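# About Marchal Language School

Marchal is a small evening school for adults in Prikstead. We teach English and French to people who work during the day and want to learn a language for their job, for the family or for travel. The school exists for 19 years already, and in this time it has moved only one time, from the rooms over the bakery in Lerance Street to our present floor near the bus station.

## How we started

The first course was one group of beginners in English, on Thursday evening. Most of them worked in the warehouses outside the town and needed to speak on the phone with drivers. They did not want grammar tables. They wanted to understand a delivery time, a street name and a complaint. We wrote our own lessons for them, and many of these lessons we still use — with new prices and new telephone habits, of course.

French came later, when families from Prerncombe asked for it. For two winters we gave these lessons in the library there, and now Prerncombe has its own group every term.

## How we teach

Before you start, you come for a talk with a teacher. It takes half an hour and it is free. We do not give a written test at this talk. We ask what you do in the week, what you read, and in which moment you feel that the language is missing. After this we propose a group.

In the lessons you will speak from the first evening. Homework is short and we correct it by hand. If you miss a lesson, the teacher sends you the pages and you can ask your questions before the next class starts.

We also prepare students for official exams, but only if they ask. Many of our students never take one, and they stay with us for years.

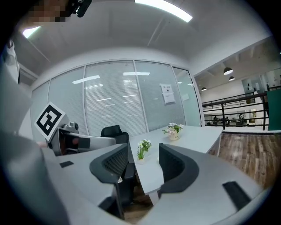
The courses for companies are organized in a different way. We agree on the topics with you, we read some of your real letters and emails, and we build the lessons from them. Everything you show us stays confidential. A company course has 2 lessons in the week and can begin in any month except August.

## Our library

Students can borrow from our shelf of 788 books, films and audio courses. Easy novels are the most wanted, also the cooking books in French. You can keep a book until the end of term — please write your name in the notebook at the desk.

## Visit us

The office is open from 3 p.m. until the last lesson finishes. New groups begin in September and in January, and a short conversation course runs in May. To reserve a place we ask for a deposit of 100 dollars, and we take it off the price of your course.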